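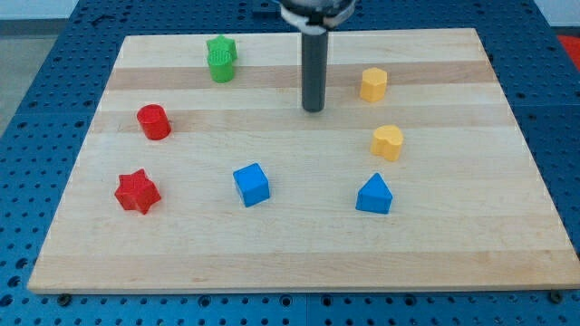 Section 4 - Laying out the shape blocks

Put the board down flat before you open the Plakia bag. Blocks go round the outside in a loose ring, middle left clear. Same colours sit near each other to start, like the two greens at the upper left, star behind the short cylinder.

1. Wipe board with a dry cloth. No soaking, it's wood.
2. Tip blocks out gently - the star points mark softer timber.
3. Spread them so little hands can get round each one.

Note: swap colours after 15 minutes or they get bord.

CAUTION: check for cracked blocks befor each use.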